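Oltico Lab's Two-Armed Robots Learn to Take Toys Apart and Put Them Back, With a Lot Less Teaching

NORINBERG, Feb 4, 2025 - Hi, I'm Nuria Tilahun, and I get to write the news for Oltico's research group, so please forgive me if I sound a little excited. We have a result to share, and I've been bugging the team for months to let me talk about it!

The short version: our researchers have a new way to train a pair of robot arms on jobs that need two hands, and it gets by on 30 human demonstrations per task. The team's earlier method needed 102 for the same set of tasks. We call the new one Grundgate (it's named after the street where the first version got scribbled down, and no, we never came up with anything better).

Why toys? Well, wooden blocks are cheap, they're fussy about how you hold them, and they fall over if one hand gets ahead of the other. That makes them a great test of whether two arms are really working together or just working near each other. Jiahui Xue, who leads the project, put it to me this way: "If the left arm doesn't know what the right arm is up to, a block figure will tell you in a second."

So how does it work? I'm not an engineer, but I've sat through enough Grundgate meetings to give it a try. A person steers both arms through a task a number of times, and the cameras and joint sensors record the whole thing. Most training methods treat all of that as one long stream. Grundgate chops it up at the moments when the arms trade roles, like when one stops holding and the other starts, and learns those hand-offs separately from the plain old moving around. The reaching parts look a lot alike from task to task, so they can be shared. The hand-offs are where the fresh practice goes.

The other piece is what Zhenhua Zeng calls "waiting on purpose." In older versions, an arm with nothing to do would drift or fidget. Now the model learns to keep an idle arm parked and ready, and Zhenhua tells me that one change did more for the scores than a whole winter of fiddling with the network. (He seemed a bit annoyed about it!)
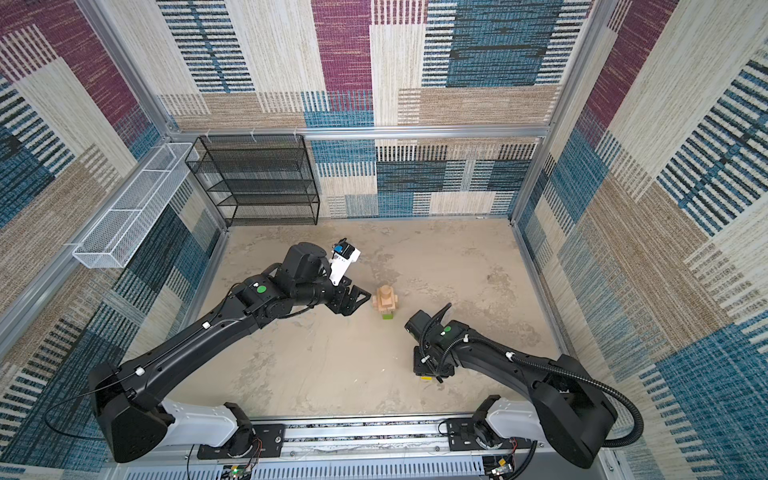
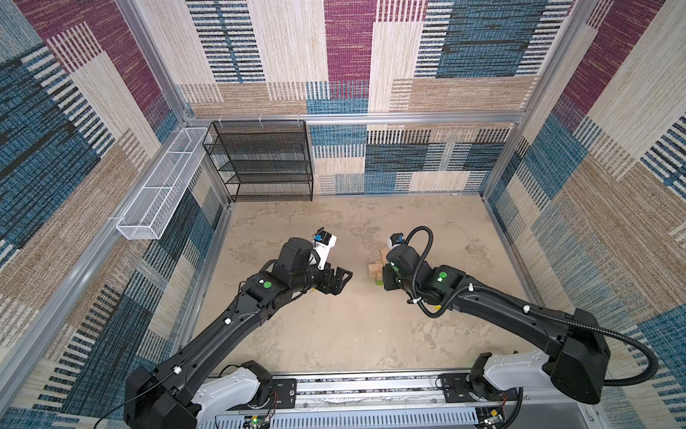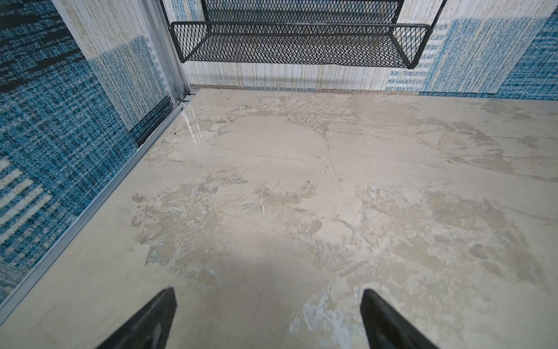
Grundgate work at Oltico. First and second: the two arms and the wooden blocks inside the workcell. Third: the view from a camera on one of the arms.

The team tried the method on 4 block tasks, each with its own starting layouts, and ran the old and new versions side by side. Grundgate matched or beat the earlier method on 3 of them. The one where it fell short was the longest, a full rebuild from scattered pieces, and Yulan Gu, who ran the trials, wants that said plainly. Small mistakes early on still pile up, and the robot isn't good yet at noticing that it should go back and fix something. She's working on that part now.

I asked Marcelino Portela, who handles our partnerships, what anybody outside a lab would do with this. He's been talking with Fan, a small packing company here in Norinberg that changes its gift sets all the time. "They can't spend weeks teaching a robot a box they'll stop selling in a month," he told me. There's no product to announce and no date for one, but the folks at Fan have been generous with their time and their opinions, and we're grateful for both.

We'll be posting the paper and the training code in April, along with the demonstration recordings, so other labs can check our numbers and (I hope) beat us on that rebuild task. If you teach a robotics class and want to use the recordings with your students, please write to us. Jiahui loves those emails.

About Oltico
Oltico is a robotics research company based in Norinberg. We study how robots can learn two-handed work from people.

Media contact
Nuria Tilahun, Oltico, Norinberg
Interviews with the Grundgate team can be set up on request.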